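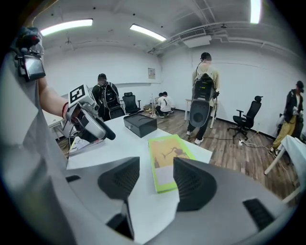 Can a machine tidy a table yet? I keep getting asked, usually by people who have just watched a two-minute clip with music on it. Short version: parts of the job, on a good day, slowly. Long version follows.

---

Take books and a box. Lid up, book in, lid down. A six-year-old does it while talking about something else. As a robot task it is at least four problems, and only one of them is the picking up.

---

Problem one is the thin flat object. A paperback lying on a smooth table offers a two-finger gripper almost nothing to hold. You can pinch the spine if the opening is wide enough and the angle is right. Otherwise you slide the book to the table edge and take it from there, or pin it with one hand and lift a corner with the other.

---

People do the slide without thinking. A policy trained on demonstrations will do it too, provided the demonstrations contain it. If every operator in the set pinches from above, that is what you get, including on the books where it fails.

---

Problem two is the open book. A closed book is close enough to a rigid block. An open one is a hinge with a stack of loose sheets on each side. Get one finger under the cover and the other under page 40 and you have a grasp that looks fine until you lift.
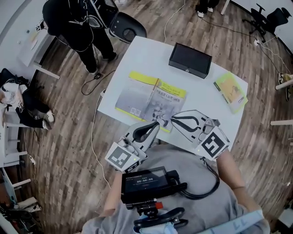 Closing it first is the sensible move, and it takes two hands or one very patient one. Hold one side down, sweep the other over, let go before you trap a fingertip. Contact the whole way through, and wrist cameras lose sight of the page edge at the moment you most want it.

---

Problem three is the container. Latches are small, lids need force in one direction and restraint in another, and the box slides if nothing holds it. Most published "put it away" results start with the lid already open. Check for that before you quote the number.

---

We ran our own version at Skarnumico in March. Closed paperbacks into an open bin, one arm, fixed lighting: 73 percent over 300 attempts. Then we started with the book open. I won't give that figure a percentage, it doesn't deserve one.

---

Delali Asamoah went through the failures and sorted them by cause. The largest group was the arm pushing the book along the table and closing on air. Second largest was a good grasp on the cover only, with the pages hanging. Bad detection came a distant third.

---

So better vision alone won't fix this. What helped was more two-handed data and softer pads – in that order. Seven operators with different habits taught the policy more than one very tidy operator had.

---

Shop floor is a different answer. Same carton, same height, same orientation, a fixture to hold it: machines have done that for years and will keep doing it. The household version removes the fixture and changes the carton every time.

---

If you're buying: ask for uncut video, the starting states, and what happens after a miss. Recovery is where the hours go. An arm that drops a book and calmly tries again is worth more to me than one that is 6 percent faster.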